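3/16/18

Shutter and light meter checks, Pindbridge bench

Picked up again on the three folding cameras from the Lehner box. Two of them had been waiting for springs and the third had been waiting for me to stop putting it off. I also wanted to settle the argument about the meter, so most of the morning went on that before I touched a screwdriver.

The meter first. The Unitz handheld and the Adari spot meter have been disagreeing on the grey card for as long as we have had both of them out on the same bench. People here have got into the habit of picking one and sticking to it, which is fine for consistency but no good when two of us compare notes on the same roll. I set the card up square to the north window, blind half down, and took readings with both at ISO 400. The Unitz read lower every time. I swapped the cell in the Unitz for a fresh one and the gap closed a good deal, though it did not go away. The old cell tested fine with no load and sagged as soon as the needle circuit pulled on it. Please do not put used cells back in the tin. There is a jar for dead ones on the windowsill.

What is left of the difference looks like it comes from the dome. It has yellowed on one side and reads differently depending on which way round it sits. I have put a small scratch mark on the collar so that it goes back in the same position. I am not going to bend the needle to suit the card. If anyone wants the two to match exactly, use the correction slip taped inside the Unitz case and write down which meter you used.

Camera one. The shutter was sticking open on the slow speeds. Front group off, cocking ring out, and the slow escapement was gummed up in the usual way with old oil that had gone to varnish. Soaked the escapement on its own in lighter fluid, worked it back and forth, let it dry, repeated it. No oil back on the pallet. The one second setting now runs to the end without help. I did not oil the blades either, and I would ask that no one does, whatever the old manual says about a trace of graphite. The last one we treated like that came back with grey smears on the inside of the rear element.

Put it on the tester for the faster speeds. The top speed is slow, as expected from a spring of that age. The middle speeds are close enough to use as marked. I wrote the measured values on the card and the card is in the case with the camera.

Bellows on camera one checked with the small torch in the dark cupboard. There were pinholes at two of the rear corners, both on the outside fold. Sealed with the black fabric paint, thin coats, left open to dry. It will want another look before film goes through it.
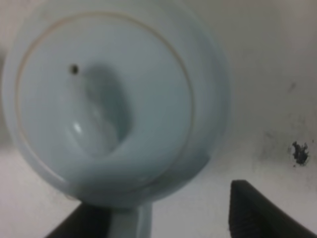

Camera two is the one with the stiff focusing. I had assumed grease, and it was grease, but there was also a burr on the start of the thread where someone had forced the front cell in at an angle at some stage. Dressed it with a fine needle file and a good deal of patience. Before taking the cell out I marked the point where it left the thread. These have more than one start and will go in happily at the wrong one, and then infinity is nowhere near where it should be. I have made that mistake before and spent an afternoon looking for a fault in the struts.

Cleaned both threads with a cotton bud and solvent until the bud came away clean, then put on a very thin smear of the damping grease. It turns properly now. It was a little heavy at the close end to begin with, and it eased after I had run it back and forth a dozen times.

Collimated at infinity with the ground glass taped across the film rails and the loupe on top. I used the church tower beyond the allotments as the target. The old focus scale was out by a fair amount, so I loosened the three grub screws, held the cell still and turned the scale ring round to the stop. Checked again after tightening. One of those grub screws is nearly stripped and should be replaced when the next order goes in.

I then checked the close end with a tape, at 2 metres, and the scale agreed with the ground glass as well as I can judge it through that loupe. The loupe has a chip near the skirt. It does not affect the view but it can scratch the glass, so set it down gently.

Camera three I only opened. The top plate came away without trouble once I had found the hidden screw under the accessory shoe. The rangefinder is very dim. The beam splitter has lost most of its coating and there is fungus on the small prism. I cleaned the prism, and the haze went but some etching is left behind. The splitter cannot be cleaned. If you touch the coating with anything at all it comes off on the swab. I have a piece of replacement mirror glass from the order in July, and it should be possible to cut it to size, but I want to practise on scrap first. Everything from the top is in the compartment tray in the order it came off, lid taped down. Please leave it taped.

Test roll. Loaded camera two with a roll of 400 and shot it through on the steps and along the wall at the back, bracketing the first few against the Unitz with the new cell in. Developed in the usual stock dilution, 14 minutes, agitation once a minute after the first. That is a bit longer than the sheet says. The last batch came out thin and I suspect the stock was getting tired, so I have also mixed fresh and dated the bottle.

Negatives are hanging in the drying cabinet. Density looks even from end to end. Frame 4 has a flare mark at the bottom edge, which I think is me pointing it at the gutter with the sun on it – not a bellows leak, as the next frames are clean. Spacing between frames is a touch uneven but no overlaps. I will go over the corners with a loupe on the light box once they are dry and cut.

To do:

Grub screws for the focus scale, and spare ones to keep.
Second look at the bellows corners on camera one, then a test roll.
Practise cutting mirror glass. Find the better scribing wheel.
Replace the dome on the Unitz if Lehner still list the part.
Somebody has the small JIS driver. It belongs in the blue roll.
Top up lighter fluid.

The correction slip for the meters has been rewritten with the new readings and the old slip thrown away. If you have copied the old numbers into your own notebook, cross them out.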